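Workshop Tips: Budgeting for a Two-Armed Bench

Price the arms last. Everyone starts with the arms, and then there is no money left for the table they stand on.

Get the hands quoted separately. Our first quote from Gidum said 3,658 per side, and the word "hand" did not appear in it anywhere. I read it twice, the second time sitting down.

Put aside 780 for cables, clamps and brackets. You will spend it by September and wonder on what.

Buy cable by the loop — measure with the arm at full reach, then add a bit. A cable that fits perfectly at rest is a leash.

Choose a plain white tabletop. It shows every smudge, so you find the dropped screw before the elbow joint does.

Before ordering a second hand, list 10 things you'd like passed from one side to the other. If the list is mostly small boxes, ask Trarkance about a simple gripper and keep the change.
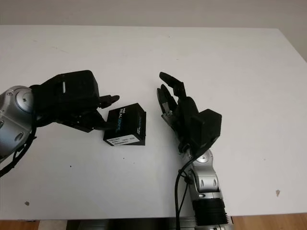

Spares come next. Order fingertips with the hands, as shipping from Rutherford took us 17 days and cost more than the fingertips.

Keep the cartons until the warranty runs out. Yes, all of them. Yes, there is a shelf for that now, and it had its own line in the budget.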